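Handling and grading of brown crab at Jodbridge: changes for the autumn landings

15 September 2019

The autumn run of brown crab brings the heaviest landings of the year into Jodbridge, and the grading rules at the quay have been revised to match. The changes apply to all potting boats landing to the Clirkow shed, whether they sell by contract or through the daily list. Boats landing to other buyers are not affected, although the size limits are the same for everyone.

Brown crab is found on rock, gravel and coarse sand from the low-tide mark down to deep water. Hen crabs travel long distances before they spawn, usually against the main current, while cocks tend to stay closer to one ground. This is the reason the share of hens in the pots changes so sharply between late summer and early winter. A string that fished mostly cocks in March may hold mostly hens by now on the same marks.

Meat content matters more than size at this time of year. A crab that has cast its shell takes in water to fill the new one, and it may be well over the legal width while holding very little meat. Such crabs are known locally as whites or softs. They do not travel well, they weaken the rest of the box and they should go back over the side at the rail. The usual test is thumb pressure on the underside of the shell next to the legs. If it gives, the crab is returned. Colour is a useful second check: a clean, pale underside with no wear points to a recent moult, while a darker shell with some growth on it is generally full.

From this month the shed will sort into four grades instead of three. Grade one is full cocks with both claws. Grade two is full hens with both claws. Grade three is full crabs of either sex with one claw missing. Grade four covers crabs that are alive but slow, and these go straight to the boiler. Whites are not a grade. Any box in which whites are found will be sorted again at the boat's cost. 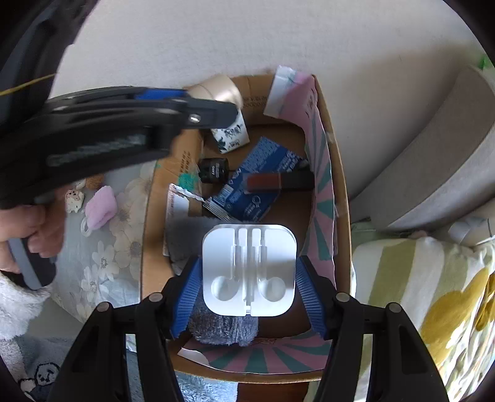
Nicking of the claws remains the skipper's choice for crab going to the boiler, but it is no longer accepted for crab going into the live tanks. Nicked claws bleed, the wound blackens the meat, and infection passes quickly in a shared tank. Crab for the tanks should be packed tightly, face up, with damp sacking over the top layer. Tight packing keeps the claws folded and does more to prevent fighting than any other step. Boxes should not be stood in still water on deck, as the oxygen is used up within a short time and the bottom layer will drown.

The tank room has been refitted over the summer. The old Mirzaei pump has been replaced by two smaller ones, so that one can be cleaned while the other runs. Total capacity is now 2595 kg when the tanks are stocked at the normal rate. When that weight is reached, further landings will be held in keep boxes off the pontoon, and skippers will be told by radio before they come alongside. Crab held in keep boxes is weighed when it enters the tanks, and the landing weight is not used for payment. A small loss should be expected.

Water in the tanks is kept cool and is tested for salt and ammonia at the start and end of each shift. Heavy rain brings fresh water down the Brukik channel and lowers the salt level at the intake, sometimes for several tides. During these spells the intake is closed and the tanks run on stored water. Landings can continue, but stocking is cut to 70 per cent of the normal rate until the intake opens again. The same fresh water affects keep pots moored in the inner harbour, and boats storing their own catch there are advised to move it outside the bar or to hang it deeper.

Bait should be kept apart from the catch at all times. Salted fish is still the common choice for crab, although fresh bait fishes better for hens on the offshore gravel. Old bait must be brought ashore and put in the lidded bins beside the ice plant. It may not be tipped in the harbour.

Landing slips now carry a separate line for each grade, and the pot count and soak time are to be filled in on the same sheet. Slips in the old layout will be taken until the present pads are used up. New pads are available from the weighing office.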